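Property > Checklists > Move-out inspection, bathroom
February 29, 2020, by Afiq Jugah

Pomton Apartments, unit 129. Mark each line OK, REPAIR or N/A and initial it.

1. Shutoff valve behind toilet: OK. Turns by hand.
2. Tank to bowl bolts: N/A, one-piece.
3. Floor at toilet base: OK. No soft spots.
4. Exhaust fan: REPAIR. Rattles on start. Work order 1572.
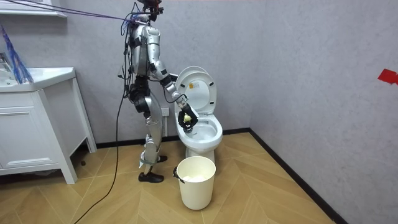 5. GFCI outlet, test and reset: OK.
6. Sink trap: REPAIR. Slow drip at the slip nut, hand tightened for now. Jurić Plumbing to replace the washer.
7. Tub caulk: REPAIR. Gap at the faucet end. Strip the whole run, do not patch.
8. Grab bar: OK. Both flanges tight.
9. Door lock opens from outside: OK.
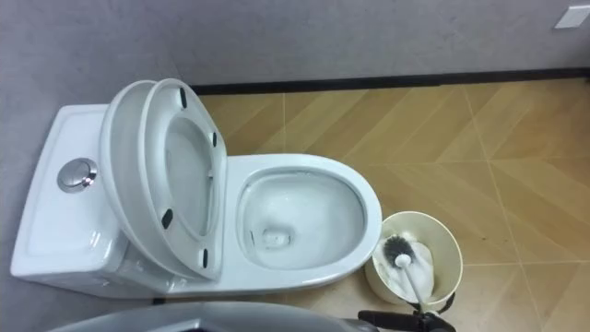
Does a slow drip hold up the move-in?
It has to be fixed and rechecked before keys are handed over. Put a cup under the joint overnight and note what is in it.

10. Hot water at tub: REPAIR. 129 degrees, too high. Turn the heater down and retest.

Recheck lines 4, 6, 7 and 10.

Contact the Pomton office | © 2020 Pomton | Back to top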